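Home Walks Trail News Talk to Us Search

I'd been following Karla Ochoa's little yellow arrows for two summers before I ever met her. If you've walked any of the Darik Loop you've followed them too. They're on the gateposts, on the backs of road signs, on one very patient beech tree by the old mill, and she put up nearly all of them.

We met at the Hubmann parking lot on a Friday at 10, which is also where the loop starts, and she had her boots on before I'd found mine (under the passenger seat, as usual). "We can talk while we walk," she said. "I'm no good at sitting."

So we walked. The full loop is 19 miles and we had no plans to do all of it, just the stretch along the creek and up to Lastach and back. I asked how you even begin to make a trail that long out of bits of path that already exist.

"You find out which bits don't connect," Karla said. "I had a map with a highlighter line on it and there were four gaps. One was only a field wide, and it took longer than the other three put together."

That field is just past the second footbridge, where you now turn left and keep the hedge on your right. It belongs to Hacer Kılıçarslan, and she was out by the gate when we came through, so I got two interviews for the price of one!

"I said no the first time," Hacer told me. "I had sheep in there and people kept leaving the gate open. Karla came back with a drawing of a gate that shuts by itself. I said, well, build it and we'll see." She swung it to show me and it banged closed with a noise you could hear back in town. "I'm used to it now. My husband isn't."

After the field the path drops to the creek again and gets narrow, and I spent a while walking behind Karla and shouting questions at her back. How did she choose where the arrows go?
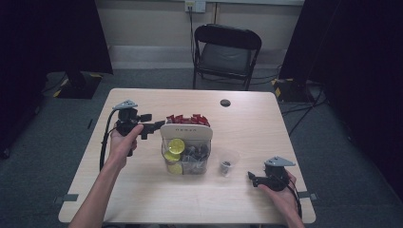

"I walk it the wrong way around," she shouted back. "Everybody marks a trail going in the direction they like. Then somebody starts from the other end and they're in a bog by lunchtime." She does the whole loop clockwise in spring and counterclockwise in September, with a screwdriver and a bag of spare markers, and she writes down every place where she has to stop and think. If she has to think, it gets an arrow.

The climb to Lastach is 560 feet and I'd love to say I chatted all the way up. I didn't. There's a bench two thirds of the way, next to a stile with a loose step (careful, it tips to the left), and we stopped there so I could pretend to check my notes. You get the whole valley from that bench, with the Trirkar water tower off to the east and the rail line running underneath it.

I asked about the leaflet, because I think it's the best thing about the loop. It's one folded sheet with numbered directions, and it fits in a back pocket. They printed 3,000 of them and Karla was worried they'd be sitting in her garage forever. She's down to the last box.

"People tell me to put it all on a phone," she said, "and it's on there, fine, you can have it on your phone. But there's no signal between number 14 and number 22. I wrote the sheet for my sister, who can get lost in a supermarket. If a line confused her I wrote it again."

Number 17, I said, still confuses me. It says to bear right at the wall, and there are two walls.

Karla got out a pencil and wrote that down.

She wants to add a spur next, from Lastach down to the Trirkar station, so people can come by train and skip the parking lot. Most of the route is there already. There's one gap, beside the tracks, and she's written to the railroad about it twice. We looked down at it from the top, a strip of brambles between two perfectly good paths, and then we went back the way we came, through Hacer's gate, which banged.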